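Home Posts Field Notes About Contact

26 August 2019
by Hiwot Berhe

Culvert notes from Ganuvbridge

The survey of the lower creek is done. We checked 33 road crossings between the mill pond and the tidal gate, and nine of them block juvenile fish at low flow. Most of the nine are perched pipes, with the outlet sitting well above the pool. Two are flat concrete boxes where the water spreads too thin to swim in.

Tolera Asfaw ran the level and I kept the book. We took inlet and outlet elevations, pipe slope, bankfull width at three points upstream, and depth at the downstream control. Bankfull width is the number that matters most for sizing a replacement, and it is also the one that two people will measure differently. We repeated it at every site and kept both readings. 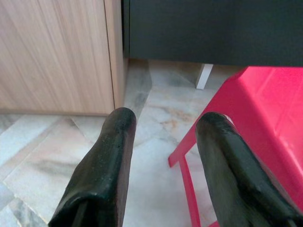 Ganuvbridge Stream Restoration Group

The worst crossing is on Woldemariam Road. The pipe is undersized, the fill is steep, and there are 600 meters of good gravel above it. Taner Karabulut wants a bottomless arch there. I would price a short bridge first, as the footings for an arch would land in soft clay on the left bank.

Baffles came up again at the May meeting. They catch wood, they need cleaning after each storm, and they do nothing for a perched outlet. I left them off the list.

Tsehay Workneh has the raw sheets and is entering them now. Sites 12 and 19 need a second visit at low tide before I will sign off on their outlet elevations.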